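Fatska is looking for a Software Engineer, Robot Perception and Planning

Posted September 16, 2018
Location: Morkden, with the possibility to work from home on some days
Type: full time, permanent
Team: Simulation and Control

Who we are

Fatska makes software for laboratory automation. We do not build robot arms. We write the programs which tell an arm where a tube is, how to reach it and where to put it down. Our customers are mostly small laboratories that handle many samples each day and cannot afford a big fixed line. In the Morkden office we are 11 people, and six of us write code every day.

Our main product is called Barta. It is a planning and control package that takes a list of tubes and a list of target positions, and produces the motions for the arm. Before anything goes to a customer, it must first pass in our simulator, Stovetti. The person we hire will work on both, but in the first year more on Stovetti.
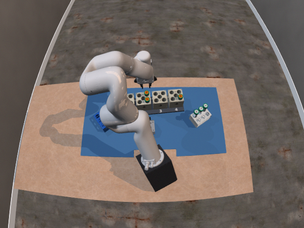
Stovetti: the arm over the row of tube racks, side rack to the right.

What you will work on

The sorting task sounds simple. Tubes stand in small racks at different angles on the table, and the arm must bring each of them to the correct place in the main row. In practice there are many small problems, and we would like you to take responsibility for several of them:

Pose estimation of racks and tubes from camera views. The racks can be turned to any angle, and a rack can have nearly the same color as the mat it is standing on.

Reading of the cap markings. The letters and digits are printed on the cap and the cap can be rotated in any direction, so a 6 and a 9 are easily confused. Our present reader makes this mistake too often.

Grasp planning in narrow space. The fingers must go down between neighbor tubes without touching them.

Motion planning for the whole arm, with limits on joint speed and with the racks as obstacles.

Test tools. Every night we run a set of simulated episodes with random rack positions, and somebody must be able to understand in the morning why 20 of them failed. 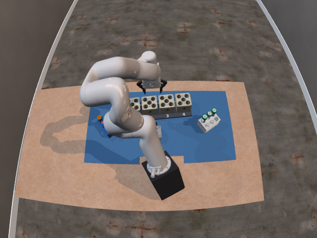 Nothing in the gripper, fingers open behind the main row.

The code is in C++ and Python. The planner and the controller are C++, the perception and almost all of the test tools are Python. We use Linux on all machines. We review each other's code, and we try to be polite and also exact when we do it.

One topic deserves a few more words, as candidates often ask for it. Shadows are a real difficulty for us. When the arm moves over the table, its own shadow goes over the racks and changes the colors. A detector that was trained only with even light will then lose a tube or find one which does not exist. We have a light model in Stovetti that can be changed from one episode to the next, but it is not finished.

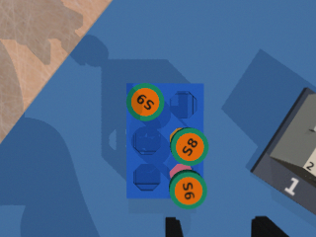
You would continue this work together with one colleague from the perception side. There is an older branch with a better method for soft shadows, and you are free to use it or to start again from zero.

What we expect from you

A degree in computer science, robotics, mathematics or a similar field, or the same knowledge from practice.

At least 3 years of work with C++ or Python in a project that other people also used.

Good understanding of coordinate frames, rotations and camera calibration. We will ask about this in the interview.

Some experience with a physics simulator. It does not matter which one.

English for daily work. It is not the first language for most of us, so please do not worry about your accent or small mistakes.

It is good, but not necessary, if you have trained a network for detection or text reading, or if you have worked in a laboratory before. 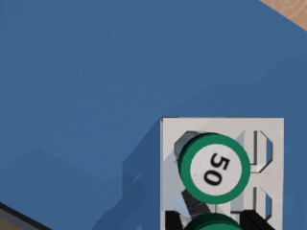 Close view with a "50" cap on the white rack.

What we offer

A salary according to your experience, which we tell you openly in the first call. Flexible hours, with the morning meeting as the only fixed point. A budget for one conference each year. A quiet office near the Morkden train station, and help with moving if you come from another city.

How to apply

Please send us your CV and a short letter, one page is enough. If you have code that we may read, add a link to it. We do not need a photo or certificates at this stage.

The process has 4 steps: a phone call, a small programming task to do at home, a visit in the office, and a last talk about the contract. The home task should take one evening. Every applicant receives an answer from us, also when it is negative.

For questions about the position, use the contact form on the Fatska website and write "Stovetti position" in the subject line.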